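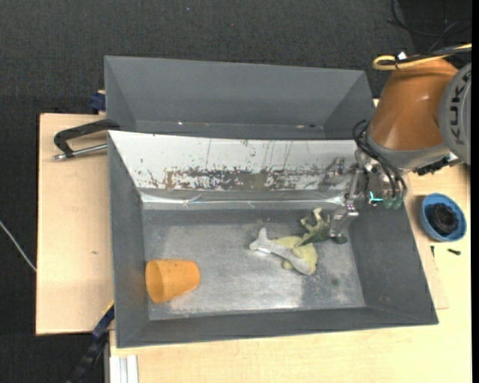 What does a toy sorter do all day?

Takes toys out of one place, decides what they are, and puts them in another. The hard part is the middle bit.

# Toy sorter, part-time (2 posts)

Durnomar takes in mixed lots of second-hand toys from nurseries, house clearances and people whose children have left for university without their dinosaurs. We sort them, clean them, check them and send them out again as boxed sets to playgroups and toy libraries. We have two posts going at the sorting bench, and we would like to fill both before the spring lots start arriving in April.

## The work

You will stand (or sit, we have stools of varying comfort) at a table and work through grey plastic bins with sloped sides. The contents have usually slid down the slope and settled on top of one another. A modest sort of bin might hold an orange cup shaped like a small flowerpot, a green dinosaur, and a grey creature with a forked tail lying across something soft and yellowish. A less modest one comes up to your elbow.

For each item you will:

- decide whether it is a toy, part of a toy, or something that fell off a sofa
- check it for cracks, sharp edges, loose eyes and battery compartments with history
- choose a category and write it on the slip
- put it in the right crate, or in the query bowl if you are stuck

Categories cause more trouble than you might expect. The grey creature could be a dolphin or a shark, and these go to different sets. Sharks are "Sea, fierce". Dolphins are "Sea, general". We have lost entire tea breaks to this. Nives Cirillo, who runs the bench, has the final word and is open to argument until the lid goes on the box.

Cups are nearly as bad. An orange cup may be kitchen, sand and water, stacking or gardening. If it looks like a flowerpot but is plainly a cup, it goes in sand and water, where the children will use it as they please and save us the bother. Dinosaurs are simply dinosaurs. New starters tend to be fond of them for that.

## The bench itself

The bins have been about a bit. The floors are scuffed and specked, and one divider has a shiny metallic cover with rust-brown streaks across it. If you need a workplace that gleams, Karunaratne two doors down make dental mirrors and are, I believe, also hiring.

Small blue bowls are for queries and go to the right of the bin. Please don't eat out of them. Clamps stay where they are, even when they are in the way of your elbow. Ottavio Donati moved one last winter and we still bring it up.

The room is warm enough in a jumper. There is a radio, governed by a rota, and a kettle governed by whoever is thirstiest.

## Who we are looking for

No qualifications needed, and no experience either, though having once tidied a child's bedroom to a deadline will count in your favour. We would like someone who:

- can tell soft plastic from hard by squeezing it
- writes legibly on a slip 5 cm wide
- can make a decision, live with it and pick up the next thing
- will own up to not knowing what something is

You should be comfortable with repetition. Some 2000 pieces pass across the bench in a busy month, and a fair share of them are the same plastic banana. You will also need to lift a full crate on to a trolley. If lifting is a problem, tell us when you apply, as there is plenty of checking and boxing that can be done sitting down.

## Hours and pay

Mornings only, four a week, with the pattern agreed between you and whoever gets the other post. Pay is £125 a week before deductions, paid weekly, including during the first month while you are learning where everything goes. Holiday is pro rata. You may buy toys from the surplus shelf at cost, but there is a limit, introduced after Amedeo Ferraro and the Bekik train sets.

## How to apply

Write to Evaristo Pagano at the Durnomar office with a page about yourself. A CV is welcome if you have one lying about. Please include a few lines on this: you have a pale yellow-green soft object in your hand, no label, no obvious face. Which crate does it go in, and what do you write on the slip?

There is no correct answer. There have been several bad ones, including "lunch".

Applications close on 08/12/2019. We will ask people in for an hour at the bench, paid, working through a real bin beside Nives or Lertchai Sangkhawat, followed by a short chat and a biscuit. Wear something with sleeves you can push up. Street parking is poor, but the Nuvent car park behind the building lets us use the spaces nearest the bins (theirs, the rubbish kind).

If you have a question first, leave a message with the office and say when you can be rung back. Evaristo doesn't answer the phone while he is matching jigsaws.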